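CLUB DEPORTIVO CLASTUM
Sección de balonmano

Acta de la reunión ordinaria de la Junta Directiva correspondiente al mes de febrero

Lugar: sala de juntas del pabellón Nillov
Hora de inicio: 19:00
Hora de finalización: 21:40

Asistentes: la Presidencia, la Vicepresidencia, la Secretaría, la Dirección Deportiva, la Coordinación de Categorías Inferiores, la Vocalía de Instalaciones, la Vocalía de Comunicación y D.ª Glenys McAlister, entrenadora del primer equipo femenino, con voz y sin voto.

Excusa su asistencia: la Vocalía de Relaciones Institucionales, que delega su voto en la Presidencia.

Comprobada la existencia de quórum, la Presidencia declara abierta la sesión y se pasa a tratar los asuntos del orden del día.

Orden del día
1. Lectura y aprobación, si procede, del acta anterior.
2. Informe de la Dirección Deportiva.
3. Relevo en el banquillo del primer equipo femenino.
4. Calendario y desplazamientos de la segunda fase.
5. Categorías inferiores.
6. Instalaciones y material.
7. Alimentación y descanso en los desplazamientos.
8. Comunicación y página web.
9. Ruegos y preguntas.

1. Lectura y aprobación, si procede, del acta anterior

La Secretaría da lectura al acta de la sesión de enero. La Coordinación de Categorías Inferiores solicita que en el punto relativo a las fichas federativas se sustituya la expresión «pendientes de pago» por «pendientes de tramitación», al haberse abonado ya las tasas en la fecha de aquella reunión. Admitida la corrección, el acta queda aprobada por asentimiento.

2. Informe de la Dirección Deportiva

La Dirección Deportiva expone la situación de los equipos sénior al término de la primera fase. El primer equipo masculino se ha clasificado para el grupo de ascenso como segundo de su grupo. El primer equipo femenino disputará el grupo de permanencia, al que accede con los puntos obtenidos frente a los rivales con los que volverá a coincidir.

Se informa asimismo de la baja por lesión de la portera titular, cuya reincorporación no se prevé antes del final de la temporada. Para cubrirla se propone dar ficha del primer equipo a la segunda portera del equipo juvenil, que seguirá entrenando con su categoría dos tardes por semana. La familia ha sido informada y ha dado su conformidad por escrito. La propuesta se aprueba por unanimidad.

La Vicepresidencia pregunta por el estado de las negociaciones con el Balonmano Egan para la cesión de un lateral zurdo. La Dirección Deportiva responde que las conversaciones continúan abiertas y que la única diferencia pendiente se refiere al seguro del jugador durante el periodo de cesión. Se acuerda que la Secretaría remita al Egan un borrador de convenio antes de la próxima jornada.
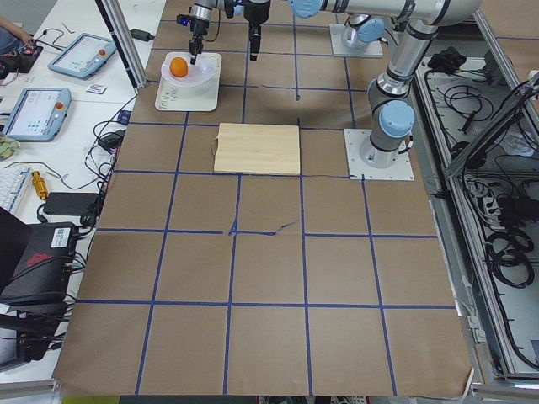
En relación con la preparación física, la Dirección Deportiva señala que la sesión de fuerza de los equipos sénior se ha trasladado a la primera hora de la tarde y que la asistencia es satisfactoria. Solicita que se mantenga el horario hasta el final de la competición. No se formulan objeciones.

3. Relevo en el banquillo del primer equipo femenino

La Presidencia da la bienvenida a D.ª Glenys McAlister en la primera reunión a la que asiste como entrenadora del primer equipo femenino, y hace constar en acta el agradecimiento del club al cuerpo técnico saliente.

La señora McAlister expone las líneas generales de su trabajo para las próximas semanas. Considera prioritario recuperar la solidez del repliegue defensivo, que a su juicio ha sido irregular en los segundos tiempos, y anuncia que alternará la defensa 6:0 con una 5:1 según el rival. Manifiesta que la plantilla inscrita, de 16 jugadoras, es suficiente y que no solicita incorporaciones, salvo la de la portera juvenil ya aprobada en el punto anterior.

Solicita, por otra parte, lo siguiente:

- Disponer de la grabación de los partidos de los rivales con la antelación necesaria para preparar la sesión de vídeo.
- Que la sesión de vídeo se celebre en la sala pequeña del pabellón y no en el vestuario.
- Que se le comuniquen por escrito las convocatorias de las selecciones territoriales que afecten a jugadoras de su equipo.

La Junta acepta las tres peticiones. La Vocalía de Comunicación se encargará de la primera, y la Coordinación de Categorías Inferiores, de la tercera.

Preguntada por la continuidad de la segunda entrenadora, la señora McAlister indica que desea contar con ella y que ambas han mantenido ya una conversación en ese sentido.

4. Calendario y desplazamientos de la segunda fase

La Secretaría presenta el calendario provisional remitido por la federación. Se advierte una coincidencia entre el encuentro en casa del primer equipo masculino y el del juvenil femenino, ambos fijados para el sábado a las 18:00 en la misma pista. Tras un breve debate, se acuerda solicitar el adelanto del encuentro juvenil a las 16:00, previa conformidad del equipo visitante.

Respecto a los desplazamientos, se examinan las dos ofertas de transporte recibidas. La de la empresa Sanow incluye la espera del autocar durante el partido y permite la cancelación sin recargo hasta el día anterior. La segunda resulta algo más económica en los trayectos cortos, pero factura aparte las horas de espera. Se aprueba la oferta de Sanow con el voto favorable de todos los presentes, salvo la abstención de la Vocalía de Instalaciones, que habría preferido pedir una tercera oferta.

El equipo juvenil masculino viajará en el mismo autocar que el primer equipo siempre que ambos jueguen en la misma localidad y los horarios lo permitan.

5. Categorías inferiores

La Coordinación informa de que la escuela ha alcanzado los 100 inscritos, con un crecimiento especialmente notable en la categoría benjamín. Este aumento obliga a desdoblar el grupo de los miércoles, para lo que se necesita un monitor adicional. Se autoriza la contratación en las mismas condiciones que los monitores actuales.

Se debate a continuación la participación en el torneo de Semana Santa. La Coordinación es partidaria de inscribir únicamente a los equipos infantiles y cadetes y de reservar a los alevines para las jornadas de promoción de mayo. La Vicepresidencia recuerda que varias familias de alevines habían manifestado su interés en acudir. Se acuerda consultar a las familias mediante circular y decidir a la vista de las respuestas, quedando facultada la Coordinación para formalizar las inscripciones sin necesidad de nueva reunión.

Se recuerda a todos los técnicos que los jugadores menores de edad no pueden permanecer en la pista sin la presencia de un responsable, tampoco en los minutos previos al inicio del entrenamiento.

6. Instalaciones y material

La Vocalía de Instalaciones da cuenta de las siguientes cuestiones:

a) La gotera situada sobre la portería norte ha sido reparada. Se mantendrá la revisión semanal mientras dure la temporada de lluvias.

b) El marcador electrónico presenta fallos intermitentes en el cronómetro de exclusiones. El servicio técnico ha pedido revisar la consola en su taller. Entretanto, la mesa utilizará cartones y cronómetro manual, conforme a lo previsto en el reglamento.

c) Las redes de ambas porterías deben sustituirse. Se aprueba el gasto.

d) Se recuerda la prohibición de utilizar resina en los entrenamientos de las categorías alevín e infantil. El consumo de producto de limpieza ha aumentado y el personal del pabellón ha trasladado una queja verbal.

7. Alimentación y descanso en los desplazamientos

La Dirección Deportiva propone unificar el avituallamiento de los equipos que viajan. Hasta ahora cada equipo resolvía por su cuenta la merienda posterior al partido, con resultados desiguales. La propuesta consiste en agua y fruta durante el viaje de ida, y bocadillo, fruta y lácteo al término del encuentro, a cargo de la sección.
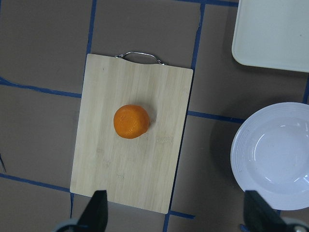 Naranja sobre tabla de cortar.

La señora McAlister pide que la comida previa de los sábados se realice con un mínimo de tres horas de antelación al partido y que los delegados lo tengan en cuenta al reservar. Se incorpora su observación a la propuesta, que se aprueba por asentimiento. Las alergias e intolerancias se comunicarán al delegado de cada equipo, quien las trasladará a la Secretaría respetando la confidencialidad de los datos.

La Coordinación solicita que en la escuela se pueda ofrecer también fruta en las jornadas de promoción. Se acepta, con cargo a la partida de actividades. 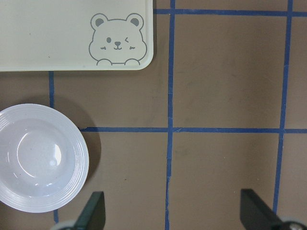 Bandeja de color crema con dibujo de un oso.

8. Comunicación y página web

La Vocalía de Comunicación informa de que la página web mostrará los resultados de todas las categorías a partir de la próxima jornada. Ruega a los delegados que envíen el acta del partido la misma noche del encuentro. Las crónicas de los equipos sénior se publicarán el lunes.

Se aprueba el modelo de autorización para el uso de imágenes de menores. Las familias que no la devuelvan firmada se considerarán, a todos los efectos, no autorizantes.

9. Ruegos y preguntas

La Vicepresidencia ruega que la documentación de las reuniones se remita con mayor antelación. La Secretaría toma nota.

La Vocalía de Instalaciones pregunta si se ha recibido respuesta del Balonmano Egan sobre los balones prestados en pretemporada. La Dirección Deportiva contesta que serán devueltos en el próximo encuentro entre ambos clubes.

Sin más asuntos que tratar, la Presidencia levanta la sesión a las 21:40, de todo lo cual, como Secretaría, doy fe.

V.º B.º La Presidencia
La Secretaría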